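Hurninholm Civic Building
Public order and entry safety checklist, with inspector's comments
Inspection date: March 5, 2025
Areas covered: Weerakoon Hall, public gallery, front square, rear yard, members' corridor
Next full inspection due: October

Marks used: OK / Action / Not checked. Comments follow each item where there is something to say. Items left over from the last sheet keep their old wording so the two can be compared.

1. Front square and steps

1.1 Barrier line stored and complete - OK
Jomer steel barriers, stacked in the rear yard under cover. Feet all present. Two have bent hooks and have been tied with red tape. They should go at the end of a run, where nothing has to hook on to them.

1.2 Barrier plan on display in the control room - Action
The plan on the wall is the old one and still shows the bus stop on the east side. A new plan has been drawn but not printed. Print it at the large size, as the small one can't be read from the desk.

1.3 Clear path for ambulances - OK
Checked with the gate open and barriers set out for a large demonstration. A vehicle can get from the road to the foot of the steps without anyone having to move a barrier.

1.4 Agreed limit for the square - OK
958 people with the barriers out. The figure is on the plan and on the duty officer's card. The last sheet asked for it to be added to the steward briefing, and it has been.

1.5 Loose items - Action
The planters by the lower steps are not fixed. Same comment as last time. Either bolt them down or move them into the yard on meeting days when a crowd is expected.

2. Doors and passes

2.1 Main doors lock from the desk - OK
Drokari door system tested from the front desk and from the control room. Both sets of doors locked and released each time.

2.2 Doors release on fire alarm - OK
Tested with the alarm company present. The side door is slower than the main doors but within what the manual allows.

2.3 Pass list up to date - Action
The list still has people on it who left the building last year. Members' passes, staff passes and press passes should be on separate pages. At present they are mixed together and sorted by date of issue, so it takes a long time to find out who can open what.

2.4 Lost passes cancelled the same day - Action
The log shows gaps over the winter. Passes were reported lost on a Friday and not cancelled until the desk was staffed again. The control room should be able to do this at any hour.

2.5 Visitor cards carry no room number or building name - OK
Plain picture cards are fine for this. A card dropped in the square should not tell the person who picks it up where it works. 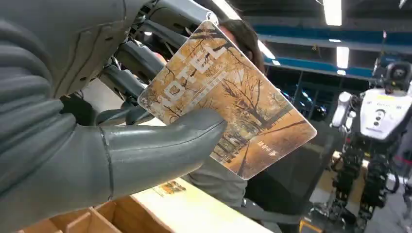 Key card printed with an autumn scene.

2.6 Desk knows what to do if the doors are rushed - Action
Asked at the desk during the inspection. The answer given was correct about locking the doors but left out calling the control room. The instruction sheet is kept in a drawer. Put it on the desk, under the glass.

2.7 Bag search tables - OK
Tables, gloves and bins all in place. The queue runs along the inside wall and does not block the stairs.

3. Weerakoon Hall and public gallery

3.1 Posted limit for the hall - OK
600, on signs at both entrances. The sign at the north entrance is partly hidden when the door is held open.

3.2 Gangways - OK
1000 mm clear on each side with the chairs out. Measured at the front, middle and back. Keep the press table where it is now, as moving it forward would take some of this.

3.3 Gallery rail - Action
Firm along its length, but the end bracket nearest the clock has a loose screw. Tighten before the budget meeting.

3.4 Members' way out - OK
The corridor behind the chair leads to the rear yard without passing the public stairs. Lights work. The door at the end opens outwards and was not blocked.

3.5 Safe rooms - Action
Both rooms lock from the inside. The phone in the smaller one is dead. It was reported as dead on the last sheet too. If the line can't be repaired, put a charged radio in there and add it to the weekly round.

3.6 Card-opened rooms off the corridor - OK
All opened with the correct card and refused the wrong one. Cards with worn faces still worked. Replace a card only when the reader refuses it twice in a row.
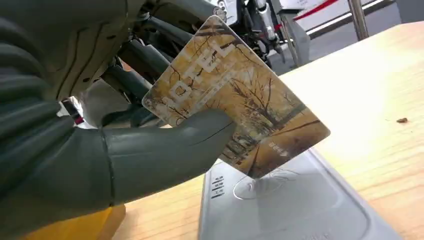 4. Radios, calls and outside help

4.1 Radios charged and numbered - OK
All on charge. Numbers match the log.

4.2 Radio contact from every post - Action
Poor signal in the rear yard, close to the wall. Contact is good from the gate, so post the yard steward there.

4.3 Call-out list for the police and neighbouring councils - Action
The list names posts, which is right, but two of the phone numbers ring out. Test each number every month and write the date beside it.

4.4 Who makes the decision to call for help - OK
The duty officer, or the deputy if the duty officer can't be reached. This is now written down on one page. The older version needed three people to agree, and it should be thrown away wherever copies are still kept - there was one pinned up in the post room.

4.5 Meeting point for officers coming from outside - OK
Rear gate. Marked on the new plan. It also needs to be given out over the phone, since officers from other areas will not have the plan.

5. Condition of fixed and moving equipment 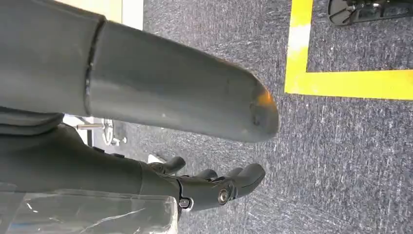

Gate arms, barrier posts and door closers were looked at for damage, rust and loose parts. The rear gate arm is sound and the post it rests on is upright. Past sheets have marked every rubbed spot as damage, and the repair list has grown long with things that don't need repair. A small worn patch in a grey coating with an orange tint to it, like the one near the blunt tip in the photo, should be entered as "finish" with its position noted. Enter it as damage only if it has spread by the next inspection or the metal is pitted. Dents, cracks and anything that moves when it should be fixed are still damage, whatever the size.

5.1 Rear gate arm - OK
5.2 Barrier posts, front - OK, finish worn on the two nearest the road
5.3 Door closers, main doors - OK
5.4 Door closer, press room - Action
Slams. Adjust.
5.5 Floodlights over the square - Not checked
The inspection was done in daylight. Check at the next evening meeting.

6. Actions carried forward

Safe room phone (3.5) and planters (1.5) have now been carried forward from the previous sheet and are to be treated as urgent. The gallery rail is to be done first. Everything else is to be closed before October, with the date and the initials of whoever did the work written on the control room copy.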